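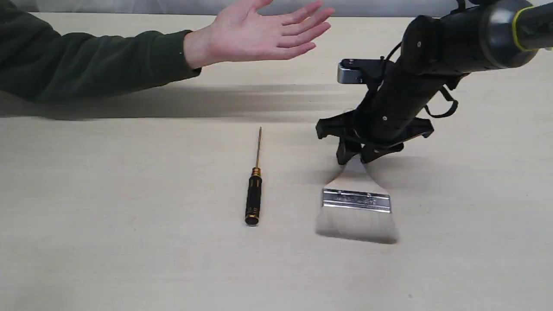 Palm down over the table, Brimura open day.

Brimura open day, Nov 10, 2022. Quick notes before I forget it all.

Got there late, parking at the Halliday end was full, walked the rest in the rain. Missed the welcome. Lorraine Pomare was already halfway down the paper mill with the first group so I tagged on the back.

Old rag mill, still making sheets for bookbinders and printmakers. Beater room first. Loud! Couldn't hear a word, got the talk again outside. They run cotton offcuts mostly, some linen when they can get it. The stuff smells like a wet dog, a clean one. Then the vats. Amos Sorensen pulled two sheets for us, dip, shake, lift, done, and made it look like nothing. My go was thick at one corner and had a hole in it. He put it on the felt anyway.

Press, then up to the drying loft. 193 sheets hanging when we went through, he had the tally chalked on the door. Windows are just slatted shutters and you open or shut them by feel. Freezing up there. Bring a coat, seriously.

Lunch was soup from Grillelora down the road, good, ran out fast. Preben Damgaard did a short talk on sizing with gelatin and why ink bleeds without it. I'd have liked more of that and less on the history of the buidling. 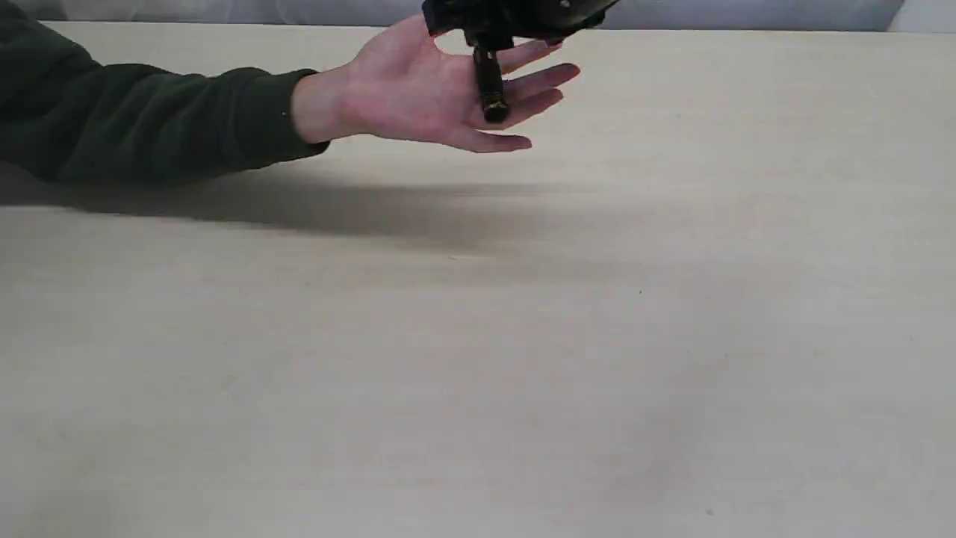

Palm up, same green sleeve.

Shop at the end. Seconds bin is the thing to go for, heavy sheets with a wrinkle or a speck, much cheaper. I got the cream laid and a few of the blue. Asked about the deckle frames, they don't sell them, Krishnamoorthy Joseph on the desk gave me the name of a maker (Okach) and said expect a wait.

Next one is in July. They take bookings by phone only and teh morning groups go first.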